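Mastetstead Machine Supply: Frequently Asked Questions

Ordering and Accounts

Who can open an account?
Any business with a shipping address in the United States or Canada. New accounts are set up by Yu-na Yang in the Plesdale office. Send a completed credit form and a resale certificate if you have one. Accounts without approved credit may order by prepayment.

Do you sell directly to end users?
Yes, for spindles, chucks and coolant units. Complete Nosadis lathes are sold through dealers in states where we have one.

How many items do you keep in stock?
The current parts list has 2,786 line numbers. Items marked "F" on the list ship from the factory and are not held in Plesdale.

Is there a minimum order?
No. Orders for seals and fasteners are filled in full packs only.

Spindle Repair

What do I need to send with a spindle?
The serial number, the machine model, the running speed and a short note on the fault. Drain the oil before packing. Spindles that arrive with oil in the housing are charged a cleaning fee.

How long does a repair take?
Inspection takes 2 working days from receipt. A quote follows. Standard rebuilds are finished 5 working days after the quote is accepted, provided bearings are in stock. Ceramic bearings may add to this time.

Can I get my old bearings back?
Yes, if you ask on the repair form. Otherwise they are scrapped after the invoice is issued.

Do you balance the rotor?
All rebuilt rotors are balanced. The balance report is sent with the invoice.
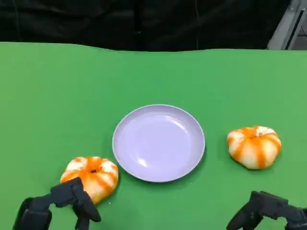 Lavender plate on a green tabletop.

Warranty

What does the warranty cover on a new Nosadis lathe?
Parts and labor for 3 years on the headstock and bed, and 2 years on the control and drives. Wear items such as belts, wipers and filters are excluded.

Does moving the machine affect the warranty?
Moving within the same building does not. For a move to another address, notify the service desk first. The machine must be leveled again and the new readings sent to us before it is put back to work.

May I use another brand of way oil?
Yes, if it meets the grade shown on the lubrication plate.

Company

Is Mastetstead a manufacturer?
Mastetstead assembles coolant units and rebuilds spindles. Lathes are built by Nosadis. Workholding is supplied by Myung under a distribution agreement renewed each January.

Who handles supplier inquiries?
Barbara Ziółkowski, Purchasing. Please include drawings and a material certificate with any sample part.

When is the service desk open?
7:00 a.m. to 4:30 p.m. Central. Messages left after 4:30 p.m. are returned the next working day.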